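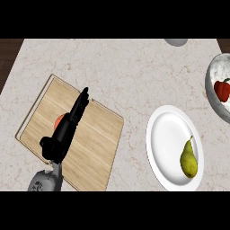

Sharpening my own knives, one year in

21/09/2018

I started sharpening at home last July, after the shop in Emside where I used to take my knives closed its counter. The next closest place is in Villanueva and they keep your knives for a week. I cook every night, so that was no good to me.

Krešimir Tomić, who I used to work with, lent me two old whetstones and told me to ruin a cheap knife before touching a good one. I took him at his word. The first one I did was a paring knife from a drawer at my mother's house, and I put so many scratches up the side of it that she asked for it not to come back.

What I was doing wrong was the angle. I would start low and drift higher as my wrist got tired, so the edge came out rounded. Going slower fixed most of it. I also stopped counting strokes and started feeling for the burr with my thumb, across the edge and never along it. When there's a burr the whole length of one side, I turn the knife over. The tip takes longer than the rest and I still rush it.

The stones

The borrowed ones went back in the winter. I bought a Grevamach combination stone for 60 dollars. The coarse side cuts fast but it dishes in the middle, and I have to flatten it more often than I'd like. The fine side is good. I soak the coarse side for ten minutes and just splash the fine one. The stone sits on a folded dish towel next to the sink. I tried the rubber holder that came with it and it slid.

I also bought a Skasari honing rod, which I use before cooking if a knife feels dull. It buys me a couple of weeks between sharpenings. The bread knife I leave alone completely.

Boards

I wrote about cutting boards in the spring and got more mail about that than anything else on here. Costel Todorova wrote to say I was too hard on plastic, and that hers goes through the dishwasher every night and has for years. Fair enough. I still think wood is easier on an edge and I like the sound of it better. Glass boards I would not have in the house.

I oil mine when it starts to look dry, with plain mineral oil from the drugstore. I wipe it on at night and rub off what's left in the morning. Wash it by hand, dry it standing on its side. If it smells of onion, coarse salt and half a lemon will take care of most of that.

Where things stand

My main knife gets the full treatment every two months now -- twenty minutes, including cleanup. It goes through a ripe tomato without pushing, and that's as sharp as I need. Vasilis Omerović has asked me to do his set before the holidays. I said yes to all of them except the cleaver, which has a chip in it the size of a lentil. I don't have a stone coarse enough for that and I'm not buying one for a single cleaver.

Next time I'll write up how I flatten the stone, as a few people have asked. I need to buy more sandpaper first.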